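Speaker notes: Keeping an old carburetor car on the road
4 min read

Slide 1. Introduce myself, then the car: a Reinholz sedan with the small six, single-barrel carburetor, three-speed automatic. Bought as a non-runner. Mention that Dwynwen James did the machine work on the head.

Slide 2. Condition at purchase. Compression even across all cylinders. Float bowl full of varnish. Vacuum advance diaphragm torn. The previous owner had set the idle mixture rich to cover a leak at the carburetor base gasket — ask who in the room has seen this.

Slide 3. Order of work. Ignition first, then vacuum leaks, then fuel. Base timing set at 8 degrees with the advance line plugged. Do not touch the mixture screw until the timing holds steady. 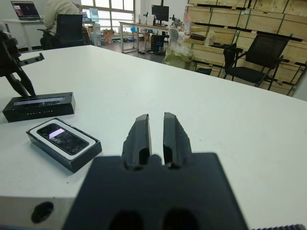
Slide 4. Float level. The shop manual gives the dry setting only. I set it dry, ran the engine for five minutes, then checked the wet level through the sight plug. It needed one more small bend of the tang.

Slide 5. Road results. Hesitation off idle is gone after 200 miles. Hot restart is still slow when the car has been parked on a grade. Soledad Salcedo suspects heat soak at the fuel line — the next step is a spacer under the carburetor and a reroute away from the exhaust manifold.

Skip the choke slide if time is short. Take questions on ethanol fuel at the end; the hose sizes are on the handout.

8 comments
50 shares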